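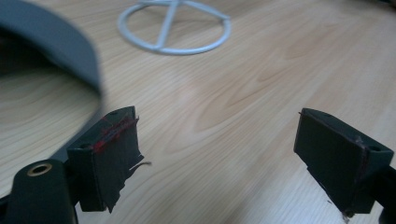
Bois clair, veinage entre beige et miel : la couleur qui me réconcilie avec les tables.

Accueil Maison Humeurs Archives Contact

Je vais me faire des ennemis, tant pis : je suis contre la nappe. Contre le chemin de table aussi, et contre le set en plastique tressé qui garde les miettes de trois repas dans ses trous. Une table en bois clair, ça se laisse nue, et si elle se tache, eh bien elle se tache !

J'ai grandi dans une maison où la table de la salle à manger portait une toile cirée par-dessus une nappe, elle-même posée sur un molleton. Il fallait attendre les grandes occasions pour enlever une couche, et encore, on en remettait une plus jolie. Je crois que j'avais quinze ans quand j'ai vu le bois pour la première fois. Il était superbe, d'ailleurs, et je lui en ai presque voulu.

Alors quand j'ai acheté la mienne, en septembre, dans un dépôt-vente (modèle Rastell, 40 euros, deux pieds à resserrer), j'ai décidé qu'elle vivrait à découvert. On y mange, on y bricole, on y recoud les ourlets, on y laisse traîner le courrier du vendredi jusqu'au vendredi suivant. Elle a déjà un rond de tasse près de la fenêtre et une petite entaille dont je suis l'unique responsable – un cutter, une boîte en carton, aucune patience.

Ma sœur trouve que c'est du gâchis. Elle m'a offert un protège-table de chez Lekico, transparent, coupé sur mesure, et je dois reconnaître que le geste était gentil. Je l'ai gardé deux jours. Les avant-bras collent dessus, les verres y font un bruit de cantine, et on regarde son bois comme un gâteau derrière une vitrine. Il est roulé derrière l'armoire, elle ne lit pas cette page (enfin, j'espère).

On me parle toujours de la valeur de revente. Mais qui achète une table pour la revendre ? Chez Dalgleish, j'en ai vu une à 4000 euros, magnifique, et même celle-là, je la voudrais avec des coudes dessus et de la farine dans les veines. Pour l'entretien, je passe une éponge bien essorée, un chiffon sec, et de temps en temps un peu d'huile Pralluso quand le bois me paraît terne. Il m'arrive d'oublier pendant des mois et elle ne m'a encore rien reproché.

Je fais quand même une exception pour les plats qui sortent du four : là, dessous-de-plat obligatoire, et je deviens franchement désagréable avec les invités distraits.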